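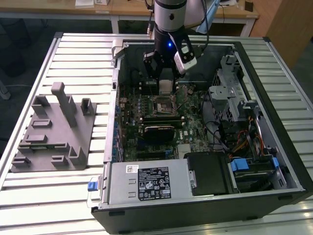
Old desktop beeps and won't start after memory swap

Signe Sandberg
I put two used sticks in an older office desktop and now I get three beeps and a black screen. It ran fine on the old pair. The board has four slots. Do I have the wrong kind, or did I break something? I paid 19 dollars for them and can still return them.

Torbjørn Løken
Probably bad sticks. Send them back.

Ermanno Serra
Test first. Unplug the power cord and hold the power button for 15 seconds. Take both sticks out. 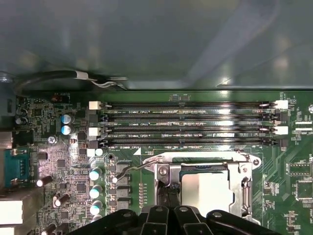
Put one back and press both ends until the latches close. It takes more force than most people expect. If it starts, shut down and try the other stick alone in the same slot. Also read the labels. Server memory (marked R or RDIMM) can fit the slot and still not work in a desktop. If the old pair still boots, your board is fine.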